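The Lutberg open day gave us 90 minutes and one free pen. I spent most of mine at the two-armed cell, where Gönül Kurtuluş looks after the cables.

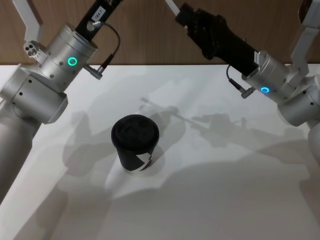
Cables are what break, she told us. Each gripper at Lutberg is unplugged and checked every 700 hours, by hand, with a flashlight. The lead on the left arm makes a short loop from the gripper down to a plug beside the green ring light, and she wants that loop slack at every wrist angle. Too tight and the plug works loose.
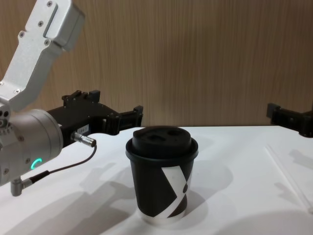
A new lead takes her 29 minutes to fit, most of it spent routing. She changed two in December and blamed the old routing, which was hers. I asked about spares and was shown a drawer.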